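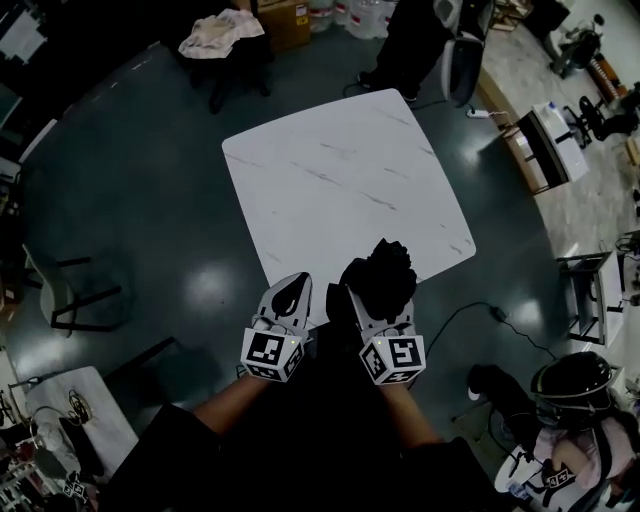
Turnout weighting, Caldeira regional poll, June

Started 7:40. Rerunning the Caldeira numbers with the new turnout screen. Sample is 1000, phone and web mixed. Old screen = stated intention only. New one = stated intention + recalled vote at the last regional.

Result: coalition list drops 6 points against the unscreened figure. Bigger than I wanted. Most of it comes from under-30s who say certain to vote but have no recalled vote at all. Same group that sank our forecast for the Terkari municipal. We had the joint list second there, it came third, and the gap was nearly all abstention among people who'd voted for the smaller partner before the merger.

So two separate problems, keep them apart:
- people who like the alliance and stay home
- people who liked one half of it and dont like the other

Screen only touches the first. For the second need the transfer question (which party did you back before the lists joined), and Caldeira wave 2 dropped it to save time. Annoying. Put it back for wave 3.

Tried raking on recalled vote as well. Weights go silly in the rural districts, one cell over 6. Trimmed, reran, topline hardly moves. Leaving the trim in.
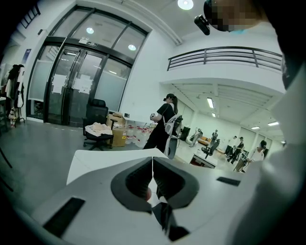
Flostinix read the draft table and objects to the recall variable: people misremeber in favor of whoever won, so the screen flatters the incumbents before we've even started. Fair. Will run it with and without and show both columns.

To do: undecideds still split proportionally, check against Mustuva file. Codebook for wave 3 not started.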